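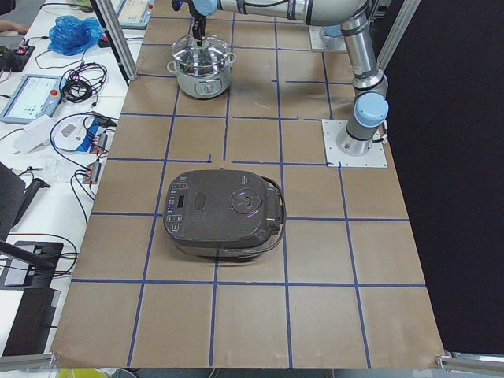 1/ Rice cooker or pot: what I'm keeping

I'm moving to a smaller kitchen in January and there is room for one rice-making thing on the counter. Right now I have two, the dark gray cooker and the steel pot with the pale green band and the glass lid. This thread is me working out which one stays.

2/ Background for anyone new. I cook rice five or six nights a week, mostly short grain, for two people. Sometimes four when my sister's kids are over. I'm not a chef. I worked at a lunch counter in Zutarville for a few years and that's where I learned to wash rice properly.

3/ The cooker first. All the controls are on top of the lid: a small display window, a lot of very small buttons, a row of tiny icons down one side. I use two of the settings, white rice and keep warm. I have read the manual twice and still can't tell you what half of the others are for.

4/ A flat top sounds like a plus, but you can't put anything on it while it's cooking and you shouldn't store anything on it either. I kept a stack of bowls up there for a while and scuffed the buttons.

5/ The cord is the part I like least. It's long and black and it ends up looped around the side of the cooker no matter what I do. In the new place the only outlet is behind the toaster, so that cord would run the whole length of the counter.

6/ What the cooker does well: I can start it and leave the room. I can start it and go to the store. It has never burned a batch on me. That counts for a lot at 6 in the evening.

7/ Now the pot. Stainless steel, two side handles, clear lid with a metal rim and a knob in the middle. I got it used from Emiliano Campos, who was clearing out his mother's kitchen. It cost me a bag of lemons.

8/ The glass lid is the reason I started using it for rice at all. You can see the water go down without lifting anything. When the bubbling stops and you see little holes across the top of the rice, turn the heat off and leave it alone for ten minutes.

9/ My stovetop method, since a few people asked last time:
Wash the rice until the water is mostly clear.
Soak it 20 minutes, drain.
One cup rice, a little over one cup water.
Lid on, medium heat until it boils.
Lowest heat, 12 minutes.
Heat off, 10 minutes, lid stays on.

10/ If your burner runs hot, go down to 11 minutes. Mine does on the left side and doesn't on the right. I found that out by scraping the bottom of a pot.

11/ Kimie Furukawa wrote to me after the last thread and said to put a folded dish towel under the lid for the resting part. I tried it. Less dripping, and the top layer was drier. Burner has to be off and the corners have to be folded up over the lid – I would not do this over a flame.

12/ Cleaning. The pot goes in the sink and it's done in a minute. The cooker has the inner bowl, the inside of the lid, the steam vent, and the groove by the hinge where starch collects. I do the groove with a cotton swab. I don't do it as often as I should.

13/ Storage. The pot nests if I turn the lid upside down so the knob points in, and then a small skillet sits on top. The cooker doesn't nest with anything. It's a rounded block that takes up the space of two stockpots.

14/ I looked at replacing both with one small cooker. The Iwasaki three-cup was the one I wanted, but the shop on Jusitz Street had it for 3,000 and in this currency that's most of my grocery money for the month. Used ones were going for 1,215 and I don't buy used cookers after the last one.

15/ Brown rice is the one place where the pot loses badly. 50 minutes on low, and I have to stand near it. The cooker just takes as long as it takes. I eat brown rice maybe twice a month though.

16/ The other thing the pot does is everything else. Soup, noodles, beans, potatoes. I've made rice in it, rinsed it, and made miso soup in it for the same dinner. You eat the rice slightly cooler, that's all.

17/ So the pot is staying on the counter. The cooker is going to my sister in Drarnum, who has the kids full time and a kitchen with outlets in it. She has already asked if the manual is included. It is.

18/ If you have a good way to keep stovetop rice warm for an hour without it drying out, reply here. I've tried a low oven and I've tried wrapping the pot in a bath towel. The towel did better.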